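Section 3: Leveling and First Fill

Your Flovis countertop water filter has been unpacked, admired and probably put down in the wrong place. Move it now, while it is light. It will not be light later.

1. Pick a spot within reach of the cold tap. The supply hose is exactly as long as the hose that came in the box, and stretching it voids the warranty.

2. Turn the 2 front feet until the bubble in the lid sits inside its ring. The back feet do not turn. People have tried.

3. Push the Murnex cartridge into its socket with the arrow pointing down and twist until it clicks. If it clicks twice, take it out and start again.

4. Connect the hose to the tap adapter. Hand-tight is enough. Put the wrench back in the drawer.

CAUTION: Cold water only. Hot water ruins the cartridge, and a new one costs more than you would like.

5. Open the tap halfway and fill the tank to the lower line. Drain it into the sink. Do this 3 times. The first tankful will be gray with carbon dust – harmless, but not something to serve to guests. 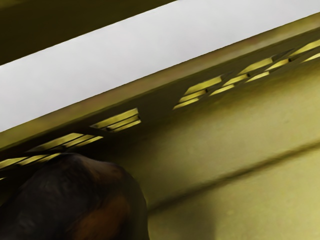 Can I water my plants with the rinse water?

Carbon dust does plants no harm, so go ahead once it has reached room temperature. Keep it out of the fish tank, where opinions on carbon dust are stronger.

6. Fill the tank to the upper line and wait. The first proper batch drips through slowly, and tapping on the side does not hurry it along.

7. Press and hold the reset button until the counter reads 100. This is the percentage of cartridge life left, and it goes down faster than you expect in summer.

NOTE: If the display shows 243, the lid is open. We asked Anselmo Usuga in engineering why it doesn't just say "lid." He said there wasn't room.

8. Write the month on the sticker and put it on the back of the unit. Replacement is covered in Section 4.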